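**Call for participants: lend us your hands for the second round of our hand-held gripper study**

*Posted 8 June 2021*

Our group at Nikanura is looking for 16 people to take part in a study of how everyday folks pick up, sort and put away small things, using a gripper that you hold and squeeze yourself. If you have ever emptied a junk drawer onto the table and felt a little bit pleased with yourself afterwards, we would very much like to hear from you.

First, some background, which you are welcome to skip if you only want the dates and the pay (they are further down, we promise). In our first round, which wrapped up in March, four people recorded 302 short sorting tasks with the same tool. We used those recordings to train Dotwood, our small two-finger robot arm, to do the same kind of work on its own. Dotwood did quite well on pieces that had been lying flat and well apart, and quite badly on anything that leaned against a wall or sat in a corner. When Wojciech Kubiak went back through the recordings, he kept 212 of them as good enough to learn from, and then noticed something that has shaped this whole second round. The runs that helped the most came from the person who worked the slowest and made the most small corrections along the way. Her hand would come in a little off, stop, shift over and try again. We had been quietly thinking of those runs as the messy ones!

So this time we want to find out whether that holds up with more people, and with people who are very different from one another. We are going to compare two ways of asking. Half of you will be asked to work as neatly as you can. The other half will be asked to work at your own pace and fix things as you go. Afterwards we train two versions of the robot, one on each set, and see which of them copes better with a tray it has never met. We don't have a favorite – well, Wojciech does, but he won't be the one running your session.

**What you would be doing**

You sit or stand at a table, whichever you like, and hold the gripper by its handle. Squeezing the trigger closes the two fingers, and letting go opens them again. A small camera on the tool records what is in front of the fingers, and that is nearly all it sees. You will move little pieces of hardware between trays, drop them into the right compartments, and now and then take them all out again. Each task is short. There is a practice stretch at the start that doesn't count for anything, and most people in the first round told us they stopped thinking about the tool somewhere in the middle of it.

A session lasts two hours, with a proper break and tea, coffee and something to eat. We ask everyone to come for two sessions in the same week.

**Who we are looking for**

You need to be 18 or older and comfortable using one hand for light work over the length of a session. Left-handed people are especially welcome, as our first group was entirely right-handed and we have been kicking ourselves about it ever since. You don't need any experience with robots, tools or computers. If you have shaky hands, stiff fingers or a grip that isn't what it used to be, please don't rule yourself out. Write to us and we'll talk about what would be comfortable. We can adjust the trigger spring, the height of the table and the length of the session.

We can't take people who were in the first round, much as we'd enjoy seeing you again.

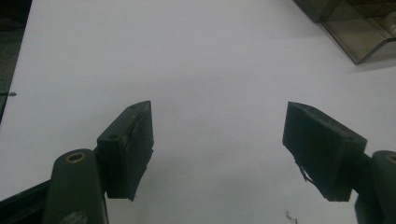
*The hand-held gripper with its jaws open above the white work surface.*

**Where, when and what you get**

Sessions are held in our workroom on Wilczyńska Street in Skarnov, on the ground floor, with no steps at the door. We have morning and late afternoon times, and a few on weekends for those who work regular hours. You will be paid for your time at the end of each session, including the practice stretch, and you keep that pay even if you decide to stop early. Bus fare is covered too, so hang on to your ticket.

**Your recordings**

We keep the video from the tool and the position of the fingers, and we don't record sound. Your name is stored separately from the files. You can ask us to delete your recordings at any point until we start training, and we'll send you the date for that well ahead of time. Lena Tokarz looks after all of this and is happy to go through the consent form with you on the phone before you make up your mind.

**How to sign up**

Write or call and ask for Elżbieta Kurek at the Nikanura front desk, and mention the gripper study. Tell us which hand you prefer, which times of day suit you, and anything we should know to make you comfortable. Rami Moussa, who runs the sessions, will get back to you with a couple of times to choose from. If you'd like to stop by and try the tool before deciding, just say so and he will find a quiet moment for you.

When the results are in, we'll send every participant a plain summary and an invitation to come and watch both versions of the robot take on the same tray.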